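Speaker notes: Gathering examples for the shelf-to-table task
Inger Oddsson, Jorum
July 29, 2021

Slide 1. Title
Say hello, thank Chae-won Sun for setting up the session. Mention that she ran the collection at Kerthorpe and will take the questions on hardware. Talk is on the data only. No model results until the April follow-up is written up.

Slide 2. What we wanted
One task: take a can of chips from the shelf, put it on the table, let go. Then the same thing in reverse. We picked it for the two surfaces at different heights and an object that tips over easily.
Target was 129 good episodes. An episode counts as good if the operator would be happy to see the robot copy it.

Slide 3. How an episode runs
Operator stands back and drives both arms. Second person resets the cans and calls start and stop. They swap after 8 episodes. We tried longer turns and the grasps got sloppy, with the fingers landing too high and the can swinging.
Point out that the reset person is often in view of the head camera. We leave those episodes in. A shop or a kitchen has people in it too.

Slide 4. What we threw out
62 episodes from the first round are gone. Go through the reasons quickly:
- Operator paused mid-reach to think. The model learns the pause.
- Can was set down and then nudged into place. Fine for a person, bad as an example.
- Start called before the hand was back at rest.
Chae-won has clips of the pauses if anyone asks. Don't play them unless there is time.

Slide 5. The head view
Leave this one up for a bit and let people look before talking.
Purple can at the table in one hand, pink and orange-yellow still on the low shelf, other hand empty by the shelf base. Ask the room to look at the fingers: they go across the front of the wrapper and cover part of the logo. The label is a poor cue once the hand has closed. The yellow lid stays clear in this view, so mention it when the labeling question comes up.
Also point to the tabletop. Polished steel, a blurred purple reflection under the can and white glare on the right side. Our first object masks included the reflection. 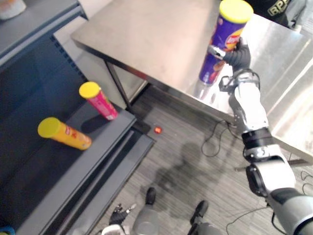
Slide 6. Labeling
Each episode gets a short text line, a start mark, a grasp mark and a release mark. Text lines name the can by color. We had 2 people label every episode and compared. They agreed on grasp, less so on release. Rule now: release is when the last finger leaves the can.

Slide 7. Next round
Move the table between episodes. Change the order of colors on the shelf. Add a matte cover to the table for half the runs, so we can see how much the shine matters.
Close with the contact slide and hand over to Chae-won.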